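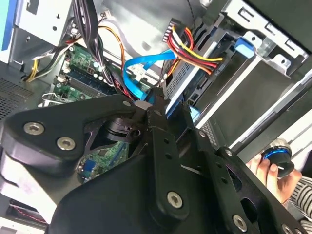

October 30, 2019

Hi Anisa,

Since the July report we've moved the Larncombe bench off folding towels (I still have nightmares about the fitted sheets!) and onto shop-floor work, meaning desktop towers, the kind Ondico's refurb counter strips and rebuilds all day long. You asked me straight out whether a machine can do that job yet. Short answer, no, but bits of it are getting closer than I'd have bet.

We've logged 168 attempts since the switch. Hard drives in caddies are our favourite. They're stiff, they've got flat sides, and the arm can hang on to one without much fuss. Getting the caddy lined up with the bay is slower, and 19 of the attempts ended with one of us hitting stop when it went in crooked.

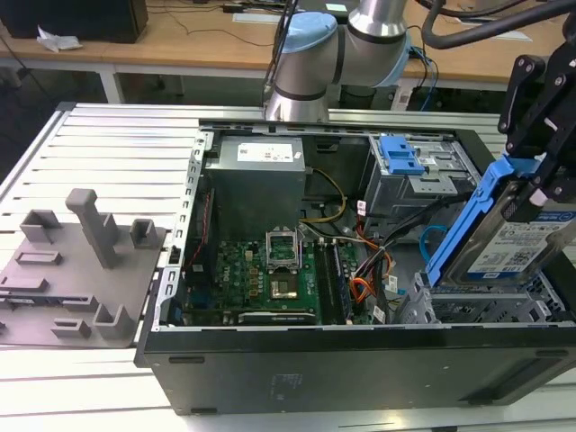

Cables are the real headache. A SATA cable bends wherever it likes, and once the power leads flop over the board there's hardly any room for the fingers to get in. Cempaka Tambunan has rewritten the approach path 4 times now and the latest one is miles better, though a person at the counter would still be done and off making a coffee before we've got hold of the plug.

The printed fixture plates are working out well (cheap too, which I know you'll like). We haven't touched memory or processors and I'd rather not promise them this round.

For next quarter I'd like to stick with drives and data cables, and hold off on the Jiltmont kitchen trial until the cable numbers look healthier. We'll also need 2 more sets of fingertips. Quote's in the shared folder, so give me a yell if you want to go through it.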